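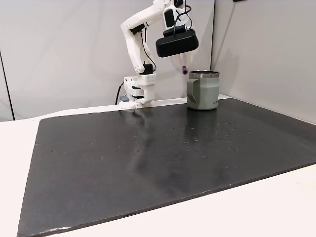 Veerle Van den Broek wrote in after the last call to say she'll believe in household robots when one clears her counter while she's in the other room, and until then could we please stop saying "soon." Fair. Put her down as a no, for now.

We want more people like that. Also people who think the opposite. Also people who clean, stock, wipe and put away for a living and have opinions about how long it should take.

CALL FOR PARTICIPANTS – Can It Do the Chore Yet?
The Undel Chore Trials, run out of the Baltora workshop

What it is
Small arms, small jobs. Putting a thing in a mug. Moving a cup. Wiping a surface. Picking up what got dropped. We run each job with a machine, then with a person, then ask people who know the work whether the result would pass. Not whether it's impressive. Whether it would pass, at home or at the end of a shift.

Up to 200 places this round, most of them in July. Sessions run two hours, morning or evening, your pick as long as there's room.

Who we're looking for
– Anybody who does the housework where they live. Don't need to like it.
– Shop-floor people: shelf stockers, packers, cafe closers, laundry staff, bench assembly.
– Home care aides. We had 6 last time and wanted a lot more.
– People with limited grip or reach who would be the ones using a machine like this.
No tech background needed. If you build robots for a job, thanks, but there's a separate list, ask Morenike Nwachukwu.
18 and over. Enough English to talk through what your seeing, or bring someone to interpret and we'll pay them too.

What you'd do
Watch four chores. Do the same four yourself. Score both on a one-page sheet. Then half an hour of talk with one of our staff, recorded, sound only.
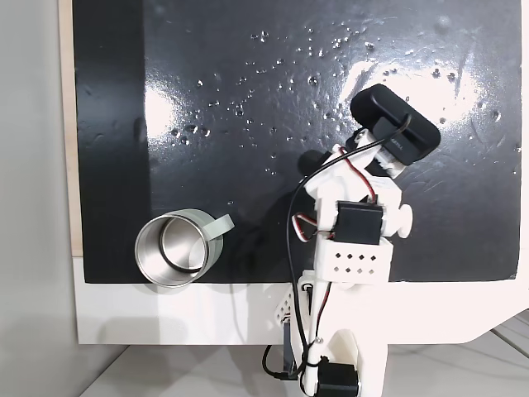 Scoring is where people disagree, and that's the part we need you for. Last round the wiping sheets were all over the place. Some scorers looked at the whole surface, others only cared about the spot where you'd put your hand down. Take a black board with water beads all over the far end and a dark, smooth patch around the cup. Is that half a job? A fail? Garba Abubakar gave that kind of thing a 2 and wrote "my manager would send me back." Someone else gave it a 7. We don't correct anybody. You score by your own standards and tell us what they are.

Same with dropping something into a mug. Does it count if it takes three tries? Does it count if you would of had to move the mug first? Write it down.

Pay
$76 per session, paid the same day, card or check. Bus fare on top. If the machine quits and we have to send you home you still get paid the full amount.

Practical stuff
– Room is up one flight, there's an elevator.
– Closed shoes. Long hair tied back when you're at the table.
– You'll sit or stand near a moving arm. It's small and slow and a staff member has the stop button, but it's an arm. Tell us if that bothers you and we'll seat you further back.
– Coffee yes, kids no (sorry).

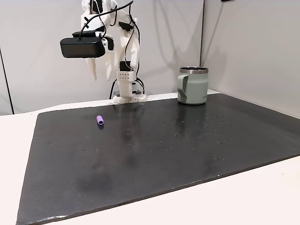

Chores for the next round aren't final. So far it's small item into mug, cup to a new spot, wipe-down, and one sorting job from the Plelus people that we haven't tried yet. If there's a chore you think we should be testing, put it in your note. Consuelo Cisneros asked for fitted sheets and we laughed, then we priced it. Maybe next year.

You may hear that this is about replacing anyone. We get asked every time. Our results go out as a plain report, including the bad ones, and every participant gets a copy before it's public. What employers do with it we can't control and won't pretend to.

To sign up
Send a short note to Ingeborg Nolte at the Baltora front desk, or drop a card in the box, Room 2116. Name, how to reach you, what kind of work you do (paid or not), mornings or evenings. Two lines is plenty. We answer everyone, usually within a week, slower in July.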